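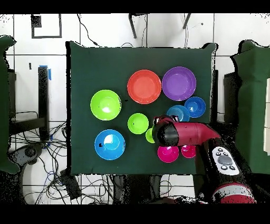

Dorottya Fülöp was under a porch in Coughlan when I first called, and she phoned back at 45 minutes past when she'd promised, full of apologies. She has been fixing sunken slabs and damp crawl spaces for 20 years, and lately she has been helping Betitent put together its moisture calculator for concrete sealers.

"People would buy the sealer first and think about the water second," she told me. "I did it myself, on my own garage, and I had to grind the whole lot off again!"

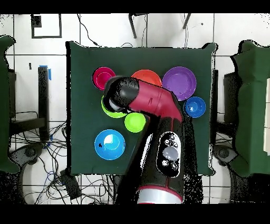

Bowls on a green cloth.

The calculator asks for the slab's age, its thickness and a meter reading, then suggests how many coats to put down – usually 2, though she likes to see a test patch before anybody opens the second pail.
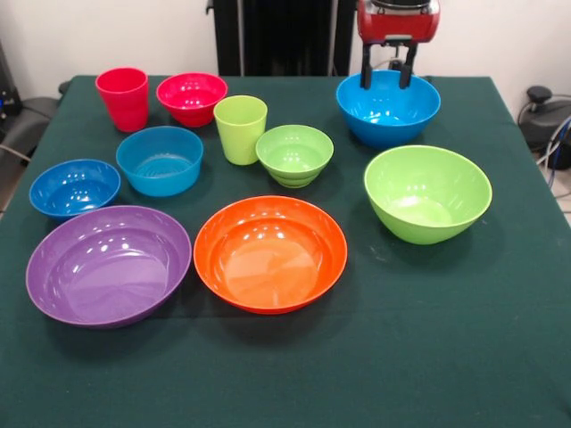 Caoimhe Cronin

I asked what goes wrong most often, and she laughed for quite a while. "Measuring in one spot. You have a floor of roughly 400 square feet, with a downspout on one corner, and you take your reading by the door where it's nice and comfortable to kneel.
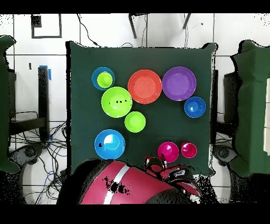
"So go to the corner by the downspout, please, and then go to the middle as well. Write them all down. I keep mine in pencil, on the back of the invoice." The next version, she hopes, will be ready in February.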